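Chapter 7
Seasonal Articles and Soft Furnishings

Shared rooms collect more than their permanent furniture. In the weeks before and after a holiday, hats, table covers, ribbons and other festive items are brought in, used for a short time and set down on the nearest chair or sofa. The person responsible for the room must return each article to storage and leave the seating fit for use.

This chapter treats small textile articles first, as they are the most easily overlooked. 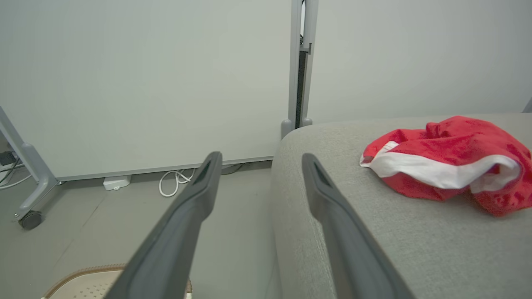 A soft article left on upholstered seating should be lifted, shaken out and inspected on both sides before it is folded. Red and other deeply dyed fabrics are kept apart from white or pale ones, and trimmed pieces are folded with the trim facing outward so that it is not crushed. The seat itself is then brushed in one direction, from back to front.

Section 7.1 sets out the sorting procedure used at the Stisness training center, where Kenta Minami supervised the clearing of 31 rooms. Section 7.2 deals with labels and storage boxes. Section 7.3 covers the inspection carried out each May, when stored textiles are unpacked and aired.

Key terms: nap, pile, trim, dye transfer, airing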